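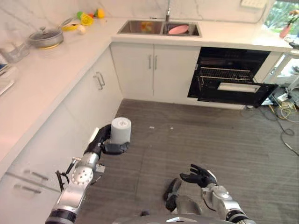
Filed under: Printmaking / Societies

1/ The Drendcombe Etchers split from the Wulbridge Print Club over edition size. Wulbridge allowed 600 impressions per plate. Drendcombe wanted a cap of 172.

2/ The 11 founding members also required plates to be cancelled after printing — two diagonal scores, with a proof kept on file.

3/ The Salameh portfolio predates the cap and carries no edition numbers. Cataloguers separate its 2 states by the plate mark and the paper, a heavy wove from the Drotavard mill.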